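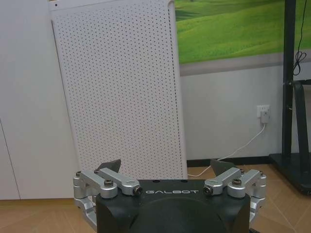
Home Projects Guides Parts List Contact

Picking Up a Hat from the Floor with Two Arms

Posted 6 March 2020 by Arlo Blackwood
14 shares | 3 comments

Soft things on a floor are harder to pick up than blocks on a table. A block has the same shape every time you put it down. A hat folds and slides when you push it, and the arms have to reach low enough that a small height error puts the fingertips into the tile.

This guide covers the floor pickup task for the Hutmont student event: one hat on the floor, two arms, a lift and a hold. It assumes you have finished the tabletop guide and can jog both arms without looking at the key sheet. If you haven't driven the arms with a partner yet, do that first.

What you need

- The two-arm robot, charged, with both grippers fitted
- A second person on the stop button for the whole session
- One soft hat with a brim or a stiff edge
- Masking tape and a tape measure
- A laptop with Hutapea (our recording script) installed
- The paper run sheet

Step 1. Mark the pick area

Pick a patch of floor in front of the robot that both grippers can reach without the elbows locking straight. Jog the left gripper to the farthest point you trust, note where it is on the floor, and do the same on the right. The pick area is where the two reaches overlap, with a margin taken off all the way around.

Measure the area and write the numbers on the run sheet. If you mark the corners with tape, use short pieces and press them flat. Long strips show up in the camera view, and last October we trained on a set where every single pick was inside a taped box. The robot did fine until somebody took the tape up.

Keep the area clear of anything you can't move. In our room that means the base of the TV stand and the cord to the air purifier. Both stay where they are all year, so plan around them. A cord is about the worst thing to catch in a gripper, so no starting position goes on the far side of it.

Step 2. Check the grippers

Do this with the arms powered and paused.

Look at each fingertip pad from the front. The two faces should lean in toward each other at the same angle. If one is turned, the hat will roll off that side as you close. Check the screws at the outer ends of the linkages and the bolts on the brackets with your fingers first, then with a hex key if anything moves. Don't go past snug.

Open and close each gripper five times at slow speed. You're listening for a click and watching for one side lagging. If one side lags, stop and write it up for Henryk Śliwiński, who looks after the hardware. Please don't take the linkage apart yourself.

Look through the wrist camera last. You should see both pads, with an open gap between them and floor or wall behind. If a pad is missing from the view, the camera has been bumped and the saved calibration is no good.

Step 3. Set the floor height

The floor height in the config file is the lowest the fingertips are allowed to go. Set it fresh each session, even if the robot hasn't moved.

1. Put a folded sheet of paper on the floor under the left gripper.
2. Lower the gripper at the slowest speed until the tips just touch the paper.
3. Try to pull the paper out. It should drag but come free.
4. Save the height as floor_left.
5. Do the same on the right and save it as floor_right.

The two numbers won't match. Ours never have. If they differ by more than the limit printed on the run sheet, check that the robot base is sitting square before you go on.

Tile has seams, and a fingertip can catch on one if you drag it sideways. Come straight down, close, and go straight up. All sideways travel happens above the hat.

Step 4. Place the hat

Start with the hat upside down, crown on the floor and opening up. It's the easier of the two positions. The edge stands off the floor and one finger can go inside while the other stays outside, and you get a pinch on a single layer of cloth.

Brim-down comes later. From that side you have to pinch the crown, and the cloth bunches up in a different way every time. Don't mix the two until the first one is working.

Write the starting position on the run sheet before each attempt. We use left, center and right, then near and far. Move the hat after every attempt, including the failed ones.
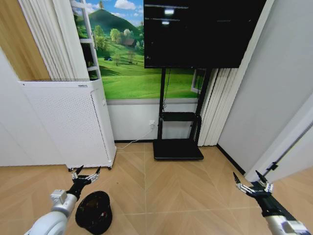 Giresholm Student Robotics Club - Manipulation Team

Step 5. Bring the arms to the ready pose

Both grippers should be open, well off the floor, with the fingers spread and pointing forward and down. Keep the right arm out to its own side while the left arm works, and the other way around. If the two grippers share the space over the hat before you've picked which one goes first, sooner or later they will touch.

Check the door. If it's open, the right gripper needs to stay inside the line of it at all times, and the person on the stop button should be standing where they can see both the gripper and the doorway. People walk in.

Say "ready" out loud and wait for your partner to say it back. Then start recording.

Step 6. Make the pick

These steps use the left arm as the first arm. Switch sides when the hat is on the right.

1. Move the left gripper over the near edge of the hat. Stay high.
2. Turn the wrist so the gap between the pads lines up across the edge, one pad inside the hat and one outside.
3. Lower straight down. Stop when the inner fingertip is past the edge and still clear of the crown.
4. Close slowly. Wait 500 ms after the pads stop moving.
5. Raise the arm a hand's width and pause again.
6. If the hat is hanging from the pads, bring the right gripper in from the side and pinch the opposite edge.
7. Lift both arms together to the hold height. Keep the distance between the grippers the same on the way up.
8. Hold for the count of five, then lower and release.

Go slower than feels right on number 3. Most of our failed picks come from coming down too fast and knocking the hat over with the outer finger - after that you're chasing it across the floor.

If the hat slips on number 5, open the gripper, go back to the ready pose and end the attempt. Don't try to save it. A recording with a rescue in the middle is hard to label, and we've ended up throwing out every one of them.

Step 7. Record and label

Hutapea saves one folder per attempt. Stop the recording as soon as the arms are back in the ready pose and type the label right away. There are four:

good - lifted, held and set down
slip - gripped, then dropped
miss - the pads closed on nothing
stop - anybody hit the button

Don't leave the labels for the end of the session. We tried it and then argued over the video.

A full set is 20 good attempts per person. Most people need more than one session for that. Take a break after 15 attempts of any kind, trade seats with your partner, and check the floor heights again before the next batch.

Common problems

The fingertips scrape the floor. Stop and redo Step 3. If it only happens at the far side of the pick area, the arm is too far out. Bring the far positions in.

The hat slides away as you lower. The outer finger is touching first. Move the gripper toward the middle of the hat and come down again.

Both arms pull and the hat pops out. The grippers are spreading apart on the lift. Practice number 7 on a folded towel, where you can see the cloth go tight.

The wrist view is too dark to see the edge. A dark hat does this. Turn on the room lights, and open the blinds if it's still hard to see. Write down which you did on the run sheet.

The lag gets worse during a session. Close the video preview on the laptop. If that doesn't fix it, restart Hutapea between attempts and never during one.

Shutting down

Send both arms to the rest pose, then power off. Pull up any tape. Copy the day's folders to the shared drive under your initials and put the run sheet in the binder, even if the session went badly.

The Kirnville team uses the same labels, so their folders can sit next to ours on the drive. Their floor heights can't be used on our robot. Delete those lines from the config before you load one of their runs.

Share Print Email
Previous: Tabletop Blocks | Next: Brim-Down Picks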